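Keep the junk bin

By Renata Fuentealba

Everyone I know is getting rid of the junk bin. Or the junk drawer, the junk basket, whatever yours is. My sister Estela Valdebenito did hers over the winter – bought 4 sets of little trays from Prasta, the kind that click together, and now every battery in her house has a room of its own. Looks great. She texted me last week to ask if I had seen her tape measure.

I am for the bin. One bin, wide open, no lid, no trays. Hallway or kitchen, wherever people drop things when they come in. I have had one in every apartment since college and I'm not giving it up now.

The argument against goes like this. A mixed bin is a postponed decision. Luuk De Smet says so in his newsletter nearly every month, and he's a good writer and I read him, but the man lives alone. Every object you throw in there is an object you didn't put away, etc. You pay later, with interest. He once emptied his and wrote up all 301 things he found, one by one, and I think it was meant to horrify us. I read the list and thought, well, thats a nice full life.

And yes you pay later. But so what? Putting away costs too. It costs every single time, ten times a day, and the people who pay are mostly whoever is home with the kids. A toy car on the stairs, a comb, one glove. If each of those has its own correct shelf in its own correct room then somebody is walking. Usually me. 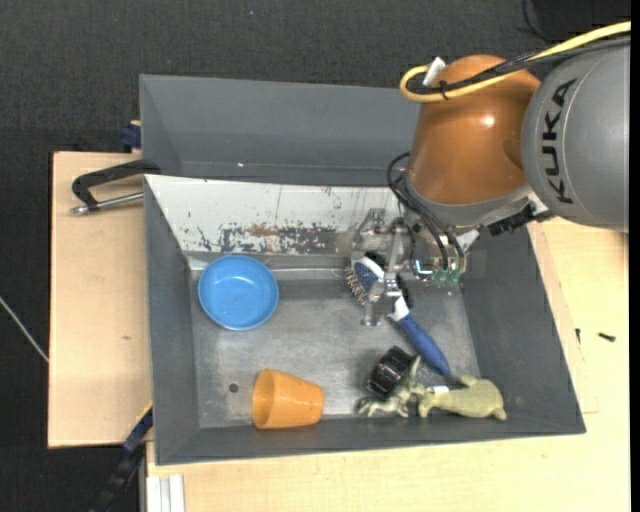 Shape matters more than labels. If you're going to have a mixed bin, get a plain rectangular one and get it wide enough that things can lie down in it. Round baskets are bad, tall baskets are worse, everything small goes to the bottom and dies. Mine is from Skutwood and it's ugly and I've never lost keys in it. A hairbrush is the test. Lay it corner to corner, blue handle pointing one way, bristles fanned out at the side, gray bin under it, and you find it with one look, even in with toys and the rest of the household stuff. Stand the same brush up in a tall basket and you are digging for it while the school bus goes by. Bristles first, usually, right under the fingernail.

So, wide. And a rule about how much. Ours is that you should be able to see some of the bottom. When you can't see any bottom it's time to go through it, and that's the whole system. No schedule. In March it took me one evening with the radio on, and I found the good scissors.

Constanza Huenchumán, who has the place downstairs and five people in it, does it by person. One bin each. I tried this. It turns a tidying problem into a legal problem. Whose is the hair clip? Whose is the marble? My two argued over a marble until bedtime and then neither of them wanted it.

I'll give the tray people this much: medicine, no. Anything sharp, no. Passports, obviously no, and I say that as someone who once found a passport under a yo-yo. Those get a real place, high up. But a brush isn't a passport. Most of what we own is in the brush category, used daily, worth little, needed fast. Treating it all like documents makes a house that looks calm and is really tiring to live in.

Estela's trays cost $170 by the way. The tape measure was in her coat.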